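I met Conall Ní Mhurchú in the back room of a café in Skerkton, at a table so small that our knees kept knocking. He'd brought his own biscuits (the café didn't seem to mind) and a folder stuffed with printed emails. He spent eleven years as a fraud investigator with the force over in Grendach, and now he helps people who've been conned work out what to do next.

I'd gone wanting to talk about the Dagdag case, the fake building firm that took deposits for driveways and kitchens and then stopped answering its phone. Conall got there before me.

"The first call I had was from a chap called Ibrahim Okeke," he said. "He'd paid for a new kitchen in November and all he had was a leaflet and a receipt with the wrong postcode on it. He kept saying sorry to me! As if he'd done it."

By the spring there were 61 people on the list. I asked whether it had been hard to get them talking, and he laughed so loudly that the woman at the counter looked round.

"Hard? I couldn't get them to stop. But putting it in a statement, with your name at the bottom, that's another thing. One man of 70 hadn't told his own wife."

We went off on a long ramble about bank transfers at that point, most of which I've spared you, but I did like what he said about paperwork. He tells everyone to write down the date and time of each call, even the boring ones, on plain paper. Oluwaseun Usman, the solicitor who took on a good few of the families, told me later on the phone that those scrappy notes had been "gold dust, really, coffee rings and all".

Has it changed how he hires people himself? "Oh, I'm dreadful now. I had a plumber round and I asked him for so much ID he thought I was going to marry him."

He's cross about how long it all took, and he doesn't hide it. The complaint sat in a tray for 60 days before an officer was given it. "I know what those offices are like, I've been the one with the tray. I still think somebody should have rung those people back."

I asked if he'd ever go back to the police. He offered me the last biscuit and said he'd think about it, then said no before I'd finished chewing.

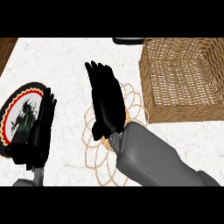 If you think you've been conned

Ring your bank first, then report it to the police and ask for a crime number. Keep every message, receipt and leaflet.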